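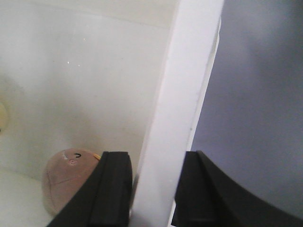
Karico workshop notes: getting a pick-and-place arm to behave

Karico is our pick-and-place build at the Sodivmont shared workshop, and it has logged over 2,278 attempts at moving small toys out of one compartment and into another. I love this project. I also have a notebook full of things I wish I'd done in the first week, so here are the ones that made the biggest difference (most of them cost next to nothing!).

Put the camera on the wrist early

We started with one camera on a stand and spent ages guessing what the fingers were up to. Put a small one right at the wrist and let both fingertips show at the bottom of the view. Then you always know where the grip is compared with a wall or a toy. Tape the cable down every few inches along the arm and leave a generous loop at each joint. Run the arm slowly to both ends of its travel before you trim anything.

Practice on toys you can squash

Plush is wonderful for first grips. It gives a little, it forgives a crooked approach, and it doesn't go skating across the floor of the bin. Once plush is going well, bring in toy food. Smooth domed shapes like a burger bun top want a lower grip than you'd think, so bring the fingertips well down the sides and close slowly. Wipe everything with a barely damp cloth between sessions and let it dry.

Keep one toy as your standard. Same toy, same starting spot, at the beginning of every session. If the arm fumbles that one, stop and check the setup before you blame the software.

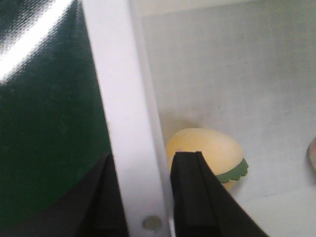

Watch the dividers

Upright walls between compartments are where most of our bumps happened, and I got much better at this once I slowed down. Straddling a wall with the fingers open is a terrific alignment check: stop there, look at the gap on each side, and nudge the arm until the two gaps match. Write the position down. Then raise the arm until the fingertips clear the top of the wall before you send it sideways. Our clearance is 20 millimeters and I wouldn't go lower.

Tighten the screws on any panel the arm works near, too. A wall that shifts a hair every time it's touched will drive you up the other wall.

Mark where the totes go

Big plastic totes are great for this kind of work, and they do slide. Set yours down where you want it, trace the corners with painter's tape, and push it back to the tape whenever you refill. Check the height of the rim as well as the position, especially if you change what the tote is resting on. Before each run I lower the open gripper beside the near rim, go slow, and compare with yesterday's saved view. It takes a minute and it's saved me so many do-overs.

If you share the space, agree on a word for "arm is moving" and use it every time. Ours is "live." People walk behind the bench all evening long, and it keeps everybody relaxed. The stop button goes where you can hit it without leaning over the arm.
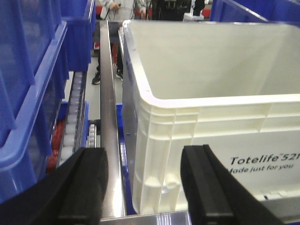
One reader wrote in to say that painter's tape peels up on their bench within a week, and that short strips of wood screwed down as corner stops have worked far better. I tried it on Thursday and I'm sold! Leave a sliver of space so the tote still lifts out easily.

Clean the pads

Grip pads pick up lint from plush faster than you'd believe. Every 6 runs or so I press a loop of masking tape along each pad, peel, and repeat until it comes away clean. Skip the oily cleaners. While you're down there, check that the pads are still seated squarely and the fingers meet evenly when they close.

Keep the lighting dull

Boring light is good light. Glossy panels throw glare, so turn the lamp toward the ceiling or a pale wall and let it bounce. A sheet of baking parchment makes a decent diffuser for an LED lamp, as long as it doesn't touch anything warm. Save a test view, move the lamp, save another, and keep whichever has the smallest bright patch.

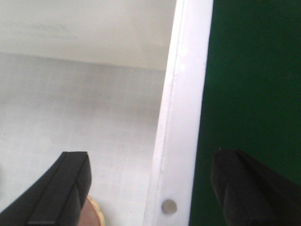 Another reader asked whether a beginner should bother saving every failed grip. Yes, please do! We have 990 misses in a folder called Khaemba, sorted by toy, and I go back to it more often than to the good ones. Put the toy and the lamp position in the file name. I left the lamp out for the whole of July, and I'm still sorting those.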